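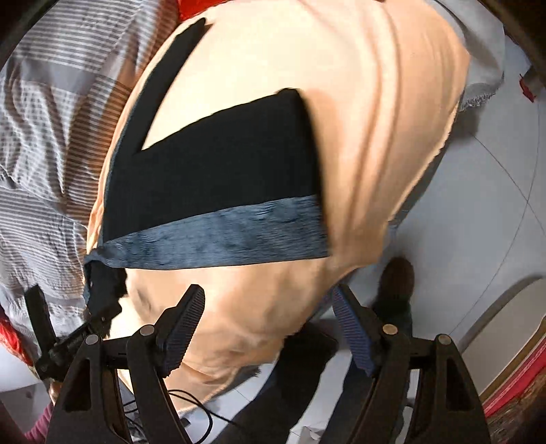
Notes for the open day talk, Cilosmont site
Speaker: Pouran Bahrami
January 21, 2021

Start when the door is shut. Slot is 15 minutes with questions after. If the first group runs over, drop the part on costs.

Welcome and who we are

Good morning and thank you for coming. My name is Pouran Bahrami and I run the handling group at Alham. We work on clothes and other soft goods. Some of you come from laundries, some from repair and resale, and I know a few of you are here for the building tour, which leaves from the front desk after this.

What you will see today is work in progress. We have not tidied it into a show. If something is dropped, we pick it up and carry on.

(Pause. Check the people at the back can hear.)

Why cloth is hard

A box has the same shape each time you pick it up. A shirt does not. You take hold of it at one point and the rest of it moves. One sleeve may be under the body, or the hem may be caught in a fold. People sort this out by feel and hardly look at what they are doing.

Dark clothes are a problem of their own. On a black garment the folds hardly show to a camera, so it is difficult to tell one layer from two. We get more failed grasps on black than on any other colour.

(Pass the two gripper fingers round here. Ask for them back before the next section.)

How we collect examples

A person holds a gripper in the hand and does the job with it: takes hold of an edge, pulls it out, lays it flat. A camera on the tool records what the fingers are doing. Since June we have kept 430 recordings of garments being spread and folded. We threw away 61 more, mostly where the cloth was hidden for too long.

We work on a cloth laid over something raised, with other fabrics left nearby. That is on purpose. A bare bench is easier, but few homes have one.

The demonstration

Wekach is the name of our test arm. It will try to straighten a garment eight times. I will call out each attempt. Please stay behind the yellow line while it moves, and do not reach over to help.

If the arm stops with its light on, wait for me. I restart it from the desk.

(If it fails twice in a row, go straight to the recordings.)

Costs, only if time allows

The Esfahani laundry trial paid for the spare fingers and the second desk. The pads wear out first. We change them ourselves with a small screwdriver.

Questions I expect

Will it iron? No.
Can it do buttons? Not yet. We have not started on fastenings.
Can visitors try the hand tool? Yes, at the side table, one at a time. Long sleeves rolled up, please.

Collect the fingers before the group leaves. Next group comes in by the other door.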